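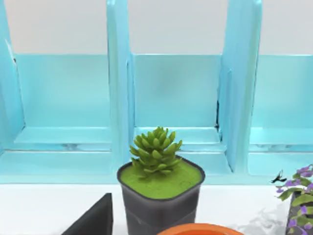 The blue shelf, with a succulent for company.

Questions I get about my secondhand shop

Is Drundia a real store I can walk into?
Nope, it's just me and a spare bedroom in Catacutan! I sell online only, and local folks can pick up from my porch if we set a time first.

How much stuff do you have?
Right now 357 things are listed, mostly kitchenware, small decor and paperbacks. I add new listings most mornings (after coffee, never before).

Do you take offers?
Sure, on anything over $40. Under that the price is the price, sorry. I've already cut it as low as I can and still pay for tape.

What does shipping cost?
Depends on the weight and where you live. Flimeo works it out at checkout, so put in your zip code and you'll see the total before you pay. Glass costs a bit more because I double box it.

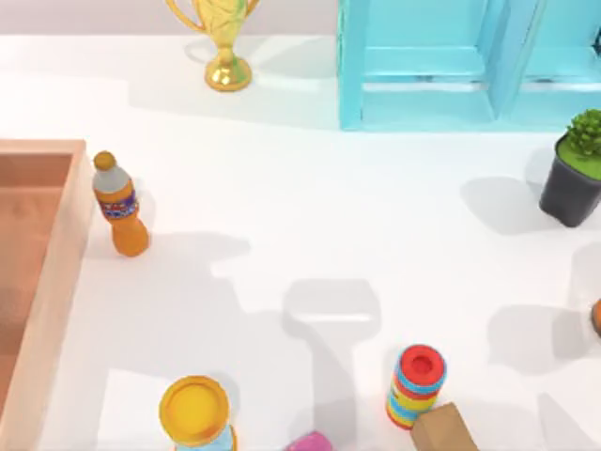 If you buy a few things at once, message me before you check out and I'll combine them into one package. I can't refund the difference once the label is printed, so please ask first!

My plate showed up broken. Now what?
Ugh, I'm sorry. Send me a picture of the plate and the box within 7 days and I'll give you your money back. Hang on to the packaging until you hear from me.

Can you hold something for me?
Yes, for two days. I used to do a week and ended up with a closet full of holds.

Do you buy from people?
Sometimes. I'm always looking for mixing bowls and old cookbooks. I'm not taking furniture or clothes, and I've got enough mugs to last me until November.

Last updated 8 June 2020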